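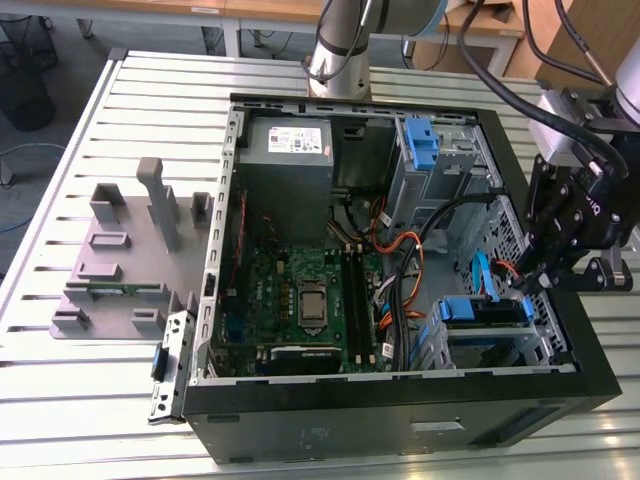
Computer refurbishment

Computer refurbishment is the inspection, repair and resale or donation of used computers. It differs from recycling, in which a machine is broken down for its materials, although most refurbishers also pass unusable parts to recyclers.

Sources of equipment

Most refurbished computers come from offices, schools and public bodies that replace their equipment at fixed intervals. Such lots tend to contain many machines of the same model, so parts can be moved from one to another. Household donations are more varied and take longer to sort.

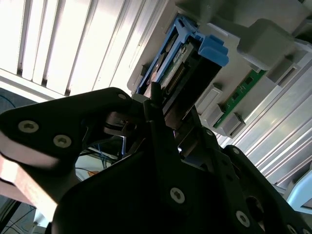 Lots are usually bought unseen, and prices depend on age, condition and whether storage drives are included. Some sellers remove all drives before collection, while others require a certificate of erasure for each one. A drive that cannot be erased by software is normally shredded or crushed.

Testing and grading

Incoming machines are cleaned, started and tested for faults in the memory, processor and power supply. They are then graded, commonly from A to C, according to appearance and working order. Grades are set by each firm, and there is no single standard – a point often raised by buyers.
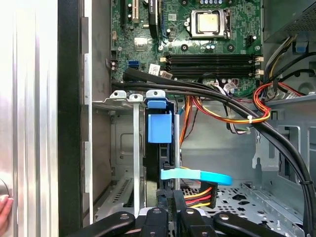

Interior of a desktop computer, with the processor and memory slots visible.

History in Usturholm

The trade in Usturholm began with Bonditz, a repair shop opened by Ryszard Czerwiński, which sold 47 machines in its first year. It later merged with the parts dealer Condori to form Sistari. The new firm opened its present works on Saturday, April 21, 2018, and by August of that year it was handling 300 machines a month. A separate scheme supplies computers to 157 schools in the surrounding district.
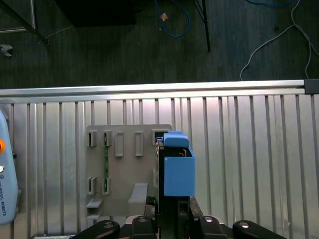
A blue box-shaped object against a grey plate.

Sale and warranty

Refurbished computers are sold with a shorter warranty than new ones, and batteries are often excluded. Software licences may need to be renewed when a machine changes hands.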